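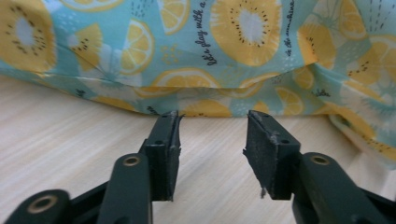 **zillport_leanne**
What's the best way to fold printed cotton so the pattern doesn't wear along the crease? I've got 8 pieces to put away before June.

**DariusU**
Fold them print side in. Mine have been in a drawer for 2 years and the colour is fine.

**lanying_d**
I disagree. Print in or out, a fold is a fold. Roll them on a cardboard tube.

**DariusU**
Tubes take up a whole shelf.

**lanying_d**
Then refold them along a different line every few months.

**zillport_leanne**
No room for tubes here. I'll fold them print side in and move the creases.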